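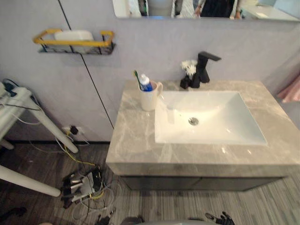 According to Wilmer Zapata, a robot that has learned to tidy one sink has learned very little about sinks in general. Cillow is a training method that answers this objection. It was proposed by Irena Kurek and uses short recordings made in many different homes – bathrooms above all.

The first set had 1,161 recordings from 74 bathrooms. Each recording covers one small task, such as putting a toothbrush into a mug. The policy is trained on all tasks together and then tested in nine homes which were kept out of the training.

In the tests the robot completed 707 tasks. Most failures were in grasping thin objects. Zapata considers the number of test homes too small.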